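Category: Workplace Automation > Light Cleaning > Benchtop Cells

Tramurine T9 Benchtop Tidying Cell

The T9 takes over repetitive surface work at shared desks and packing benches: dusting shelves, clearing paper scraps, returning small items. It is sold by Ferano as a complete cell with arms, controller and one set of hand tools.

Tools are standard household items with a straight handle. No adapter is needed -- the gripper closes on the handle directly. Changeover is done by the operator.

Rated duty is 450 cycles per shift. Finger pads are a wear part; replace every 3,000 cycles.
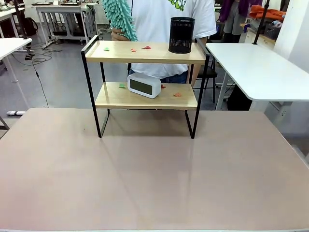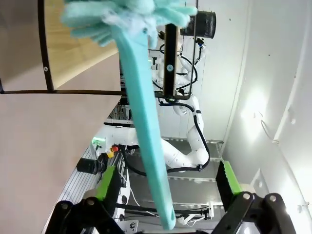 Two-tier shelf and microfiber duster. First view: upper board with mesh pencil holder and paper scraps. Second view: duster handle between the gripper fingers.

Staffing: the cell does not remove the cleaning task from the roster. At the Prevton site, staff who wiped shelves at end of shift now set out tools, check the result and handle anything fragile. Allow 20 minutes of training per person. Written work instructions should be revised before startup, including who may reset the cell after a stop.

Options: second tool set, spare pads (pack of 9), Pichler bench mount.

Contact Ferano Sales | © Ferano | Back to top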